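Why do robots need rules?

Hi, I'm Jacobus Mnguni, and I get asked this a lot when I visit schools. Usually it's somebody in the back row who says, "Can't you just tell the robot to be nice?" I wish! A robot has no idea what nice means. It needs rules that are much, much fussier than that.

Let's take one small job: picking up a bowl. You've done it more than 1000 times (you probably did it at breakfast) and you hardly think about it. A robot has to learn it from people, so at Bindico, where I work, we do the job ourselves with grippers we hold in our hands. A gripper is a bit like a big pair of tongs with two fingers. The robot studies what we did and tries to copy it.
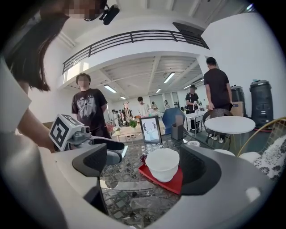 Now, if the robot copies us, it copies our bad habits too! So the first rules are for the humans. Ours fit on one page, and my favorites go like this.

Look before you reach. Is there another hand coming the same way? Then wait your turn.

Go slowly near anything that can break. Squeeze just enough to hold on.

Never move a thing over somebody's head. Vusumuzi Du Plessis wrote that one, and he's very strict about it.

If you aren't sure, stop. Stopping is always allowed, and you never get in trouble for it.

There are rules about people as well. We ask before we record anyone, and we hide faces in the pictures so that strangers can't tell who was there. I think that one matters just as much as the bowls.

Grown-up robot makers have big shared rule books called standards. They cover things like how hard a robot may push against a person and where the stop button goes. They're long and a bit dry, but I do read them, with a large cup of tea.

Want to try it? Pick a chore, like setting the table, and write three rules for a robot doing it. Then get a friend to follow your rules exactly, word for word, and see which one you need to fix first.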